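Florkeo to reopen former Kiltevero tannery as shared workspace in August

The old tannery building at Kiltevero will open its doors again in August after a full refit by the property firm Florkeo. The building dates from 1911 and has stood without a tenant for the past nine years. It will offer 96 desks across three floors, along with meeting rooms, a small kitchen on each level and covered parking for bicycles in the yard.

Florkeo bought the site after the town council agreed to a change of use. The outer brickwork and the chimney have been kept. The roof has been replaced, and the windows on the street side have been repaired where possible – four on the north gable were beyond saving and have been remade to the old pattern.
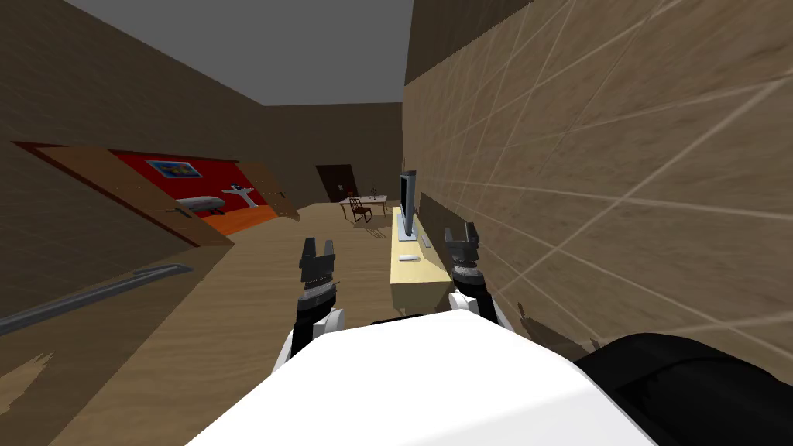
Interior finishes were chosen by the design office Uçar, which has worked with Florkeo on two earlier conversions. The office wanted warm, plain surfaces in the larger rooms and has kept paint to the stairwells and kitchens. Floors on the upper levels will have an underlay to cut down noise between storeys. Heating will come from a new plant in the former boiler house, supplied by Vuda.

Desks can be rented by the day or by the month. Local residents and firms based in Kiltevero will have first call on monthly places until the end of the opening month. The ground floor meeting room can be booked by clubs and societies in the evenings, from 6 pm.

The yard gate will be open from 7 am. Deliveries should use the lane entrance.

Bookings and press enquiries: Florkeo lettings office, Kiltevero.

Related items
Kiltevero lane to close for drainage works
Florkeo publishes plans for riverside store
Vuda moves to larger depot

Comments (3)

marshside: Glad the chimney is staying. What are the monthly prices?

T. from the hill: My grandfather worked there. Will there be anything on show about the tannery?

bikeshed22: Is the bicycle parking locked at night or just covered?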